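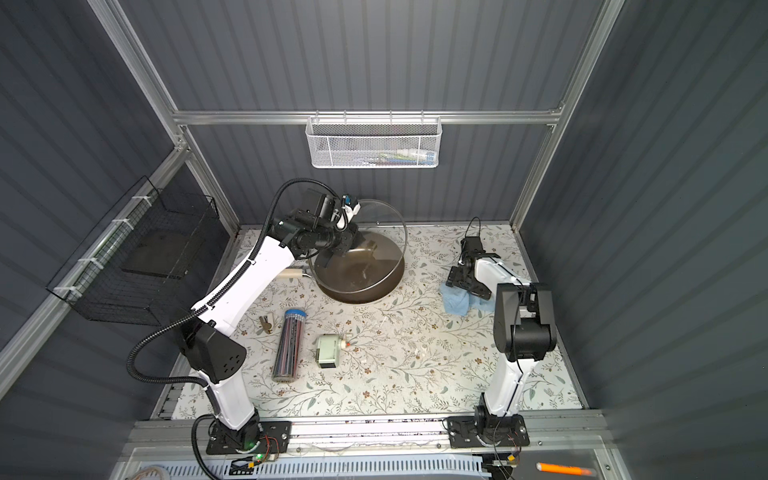
**Do I have to take the lid off before I wipe the pan?**
Off first, every time. Wipe the inside, then the rim, then the lid by itself.

# pan-wipe notes

Notes on wiping down a pan and its lid on a small table. Started as one page for the kitchen on Dunstan, got copied around, now lives here so there's only one copy. Last real edit January 4, 2004. Ask Tayla Pryor if something looks wrong.

## What's in here

- `wipe.md` - the steps, short version
- `lids.md` - lids only, still thin
- `log.csv` - one line per wipe, 2340 lines right now
- `old/` - the Droltley stuff, don't edit

First 1000 lines of the log were typed in from paper. Spelling is all over the place ("lidd", "clothe"). Leave it.

## Steps

1. Lid up and out of the way. Prop it or hold it.
2. Cloth bunched, not folded flat.
3. Inside of the pan, middle outward.
4. Edge, all the way round.
5. Lid, both sides.
6. Cloth down on the table beside the pan.
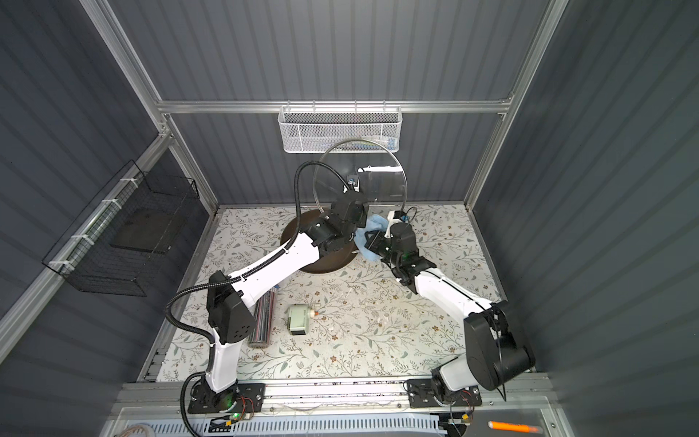
Step 4 is the one people skip. Grease sits on the edge and then goes straight onto the lid when it's put back, so you end up doing the lid twice. If you're short on time do 4 and 5 and come back for 3.

Dry cloth first. Damp only if dry didn't do it. No scouring pads on anything dark inside, Rokard pads included, we lost a good pan that way in September.

## Columns in log.csv

| column | meaning |
|---|---|
| `pan` | our name for it, lower case |
| `lid` | y / n |
| `passes` | times round the inside, usually 3 |
| `secs` | whole job, about 80 is normal |
| `note` | anything, keep it short |

`secs` is blank for most of the Hullel rows, the clock there was broken. Don't fill them in by guessing.

## Lids

Not much here yet. Glass shows every streak so go over it again with a dry corner of the cloth. Rim holds water, tip it and wipe underneath. 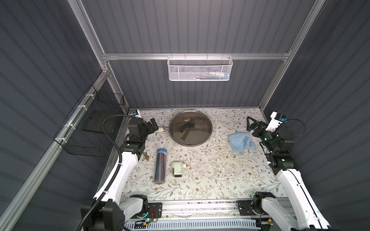 Where to put the lid down is still an open question. Tayla wants it on a towel, I've been putting it straight on the table. Handle up either way, like the black one on the brown glass lid, so there's something to grab and the rim stays flat on the cover. Keep the cloth close by but not under it. If the table cover has crumbs on it brush those off first or they stick to the rim and you're back to step 5.

## To do

- finish `lids.md`
- decide on towel or no towel
- sort out duplicate pan names (`wok`, `wok2`, `big wok` might be teh same one)
- more about handles, wood ones espescially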